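How Fan Sites Cover Film and TV News: A Small Comparison

Media Studies project report
Saturday, September 10, 2022

What we wanted to find out

Entertainment pages post the same story over and over. We wanted to see how much of it is new reporting and how much is copied from somewhere else. Topic we picked: casting news for streaming series. Started with gossip too but dropped it, too messy.

Sites

Two sites, Jisano and Coltix. Jisano is mostly series news, short posts, lots of them. Coltix does movies as well and has longer posts with a comment section. Both in English, both free to read, both full of ads. We had planned on Leclerc as a third but its archive only goes back a few weeks so it was no use for June.

Method

Saved every casting post from June. Total was 1,481 posts for both sites together. Way too many to read closely so we took every post about one show, Tiltomitz, and read those all the way through. The rest only got sorted by headline.

For each Tiltomitz post we wrote down:
- where the story says it came from
- if there is a quote, and who from
- if the headline matches the text
- if it was ever corrected

Posts under 15 words were skipped, mostly just a trailer link.

What we found

Most posts name another website as the source and that site names another one. Following it back took longer than the reading. In a lot of cases the trail ended at a social media post that was already deleted.

Headlines are stronger than the text. "Joins the cast" in the headline, then "is in talks" in the second paragraph. Coltix did this less. Jisano changed headlines later without any note, we only noticed becuase we had saved the older copies.

Phrases like "it is being said" show up everywhere on both sites. Hard to score. We put them under no source.

Quotes were rare, and the same few got used again for weeks.
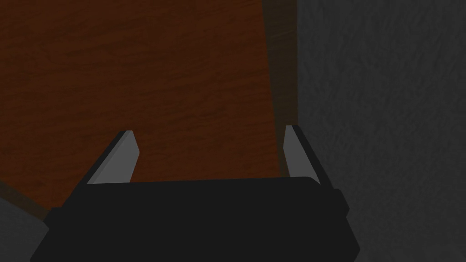

Problems

One month, one show. Can't say much about other shows from it. Also we sorted headlines by hand and did not always agree, the first batch had to be done over. Should of written the rules down before starting.

Next time

Fewer posts, more sites. Maybe cap it at 1,000 and pick them at random. Ask the editors how they decide what to run, we never got to that part. Saved copies and the sorting sheet are in the class folder.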